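Section 4: Sorting your cloths into the bins

Okay, by now you've got the Mekeo shelf kit out of its carton and the two clear bins rinsed and dried (if not, flip back to section 3, I'll wait). This is my favorite part of the whole setup, and it goes fast once you stop trying to fold everything perfectly. I certainly don't!

You'll need a clear stretch of table, both bins, and whatever cloths you plan to keep in them.

1. Set the bins side by side toward the far edge of the table. Leave a small gap between them so you can get your fingers in when you lift one out.

2. Give each cloth a good shake and check the care tag. Anything that's still damp goes back on the line.

3. Grab the cloth by a thick fold and lift it straight up. Fuzzy cloths hang on to crumbs, so shake again if you have to.

4. Lower it in and let it bunch up however it likes.

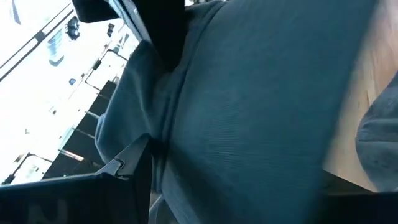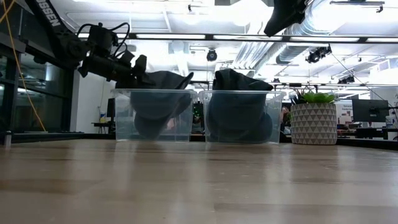 Now for the lids, and please read this before you press anything down. The lids in the kit are the shallow Nestov ones, and they only snap shut when nothing pokes up past the rim. Cloth left in a loose heap will stand up above it, same as in both bins on the table, so you'll need to push the folds down into the corners first. My neighbor Abdelghani Salem skips the lids completely and just pulls a cloth off the top when he wants one, and I have to admit that's pretty handy in a kitchen.

Caution: don't lean on a lid to force it. The corner tabs are thin and I cracked one my first Wednesday with the kit. A replacement from the Yimer shop in Lokville took 9 days to show up (ask for part 815, they'll know).

5. Work around the rim with your thumbs, pressing the short sides first and then the long ones.

6. Slide the bins onto the lower shelf, narrow end toward you.

Note: the lower shelf sits nearly 70 centimeters off the floor if you used the tall legs. With the short legs it's a lot lower, so check that your bins still clear the crossbar before you load them up.

Labels come next, in section 5. Keep your marker handy!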